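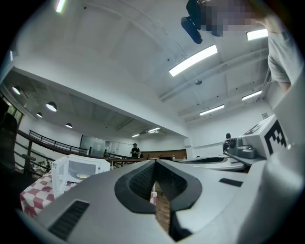 # Is the Helano hand-held gripper kit worth it? A student review

Gülizar Oral
Applied Robotics elective, final project report

## 1. What I was asked to do

The department is thinking of buying hand-held gripper kits for next year's class. The Helano kit is sold by Fudonus as a way to record demonstrations without owning a robot arm. You hold the gripper, do a task, and the camera on it records what the fingers do. The recordings are then used to train a policy for an arm.

My job was to use the kit on kitchen tasks and say whether the sales page holds up. Fudonus makes four claims that I could test with our time and budget:

1. A new user is collecting good data in under an hour.
2. The wide lens gives "complete workspace awareness."
3. The finger pads handle "everyday household objects."
4. Tracking works in any normal room.

I went in doubtful about 2 and 4. I came out doubtful about 3 as well.

## 2. Setup

We worked in the Alvarado room because it has a real microwave and tables we were allowed to use. I wanted somewhere that looked like a place people live and eat in, with its own lamps and railings and its own tablecloth. Most of the demo clips on the product page are shot against a plain backdrop, which makes me trust them less.

The main task was opening the microwave door, putting a small dish on the glass turntable, and closing the door again. The second task was moving light objects across a checkered tablecloth. I planned 600 demonstrations over the project and kept 400 after throwing out the bad ones. The rest were lost to tracking dropouts, to me bumping the table, and to one afternoon when I had the wrong recording mode on and did not notice until I got home.

## 3. Claim by claim

### 3.1 "Under an hour"

It took me 39 minutes from opening the case to the first saved demonstration. So the claim is true if you read it fast. What I saved at minute 39 was not good data. My hand shook, I moved too quickly, and I kept turning the gripper so the camera pointed at the ceiling. It was the second week before I could do a full microwave task that I would want a robot to copy.

The printed guide has two pages on charging and half a page on how to move your hand. I would swap those.

### 3.2 "Complete workspace awareness"

The lens is very wide. With the gripper tilted up, one view takes in the fingers, the microwave, the ceiling lights and people at the back of the room. I agree that it sees a lot. My problem is what it spends that view on. The gripper's own gray housing takes up the lower half, and the spot where the fingers meet the object, the part I care about most, is a narrow slit between two black pads. Through that slit I could make out a bit of tablecloth and not much else.

The strong curve toward the edges also matters. The software has a correction setting, but turning it on crops the view, and then you have paid for a wide lens and are no longer using it. I left it off for all 400 kept demonstrations.

There is a privacy side too. A lens this wide picks up anyone in the room, whether they joined the project or not. Faces have to be blurred before the data is shared. The product page does not mention this at all, and a class would need a plan for it before the first session.

### 3.3 "Everyday household objects"

The pads are black rubber with a slightly ribbed inner surface, and they curve toward each other in a V. For a door edge or a plastic cup they are fine. For flat things they are poor. I could not pick up a folded napkin without dragging the tablecloth along with it, and a teaspoon lying flat took me more tries than I want to admit in a graded report.

The sales clips show cups, blocks and a lemon. All of these are round or thick. I would call that a selection of household objects, chosen by the people selling the pads.

Pekow sells a flat fingertip that is meant to fit the same body. I asked for one to compare and it did not arrive before my deadline, so I have no opinion on it.

### 3.4 "Any normal room"

Tracking was better than I expected and worse than advertised. It was steady near the table with the pendant lamps in view. It drifted when I brought the gripper in close to the open microwave and the white door took over most of the picture. The square black-and-white marker on the gripper body helps only when something else can see it. With two people working close together, one gripper often hid part of the other.

I also tried an evening session with half the lights off. I stopped it early. The guide says to use "good lighting" and leaves it there.

## 4. What I would change about my own test

I was the only person whose demonstrations were scored, so some of what I blame on the kit may be my wrist. I also changed my grip halfway through, and I did not keep the early and late recordings in separate folders, which I regret. I never ran a trained policy on a real arm. That means I can say whether collecting data was easy, and I can't say whether the data is any use. Fudonus shows one success clip on its page with no count of failed tries. I asked for the count by email and got a link to the same page.

## 5. Recommendation

I would not buy a full class set. I would rent two units for one term, if Fudonus will rent, and ask for the following in writing first:

- the success count behind the demo clip
- the lowest light level the tracking was tested at
- the price of replacement pads (mine were starting to look shiny by the end)
- a face-blurring tool, or a clear statement that there isn't one

If they can't answer the first one, I would spend the money on a cheaper camera and printed finger parts and let students build the rest. It would take longer and track worse, but we would know what was in it. My collection notes and the list of rejected demonstrations are in the shared course folder.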